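Flundeck Ward Results – README

Last changed 04/11/2023

Candidate-level returns for the Potgieter district council election, one row per candidate per polling station. The file holds 1,487 rows from 80 stations. Figures were keyed in from the signed station returns by Telma Cáceres and checked against the district totals by Wian Kekana.

Columns: station_id, ward, candidate, party, votes, spoiled, registered. Independents have party set to IND. A blank in votes means the return could not be read – it does not mean zero.

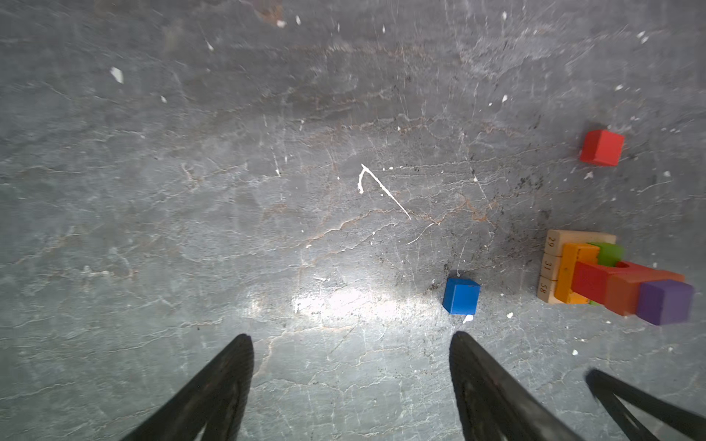 Gray surface with pale veining and a bright patch of glare.

Known problems

Nanar ward was redrawn in January. Its rows use the new boundary and should not be compared with earlier releases. Zedham has 1,366 registered voters in the station returns but a different total in the district summary; the station figure is kept.

Spoiled ballots are reported per station and repeated on every candidate row. Drop duplicates on station_id before summing.

Encoding is UTF-8, comma separated, with a header row.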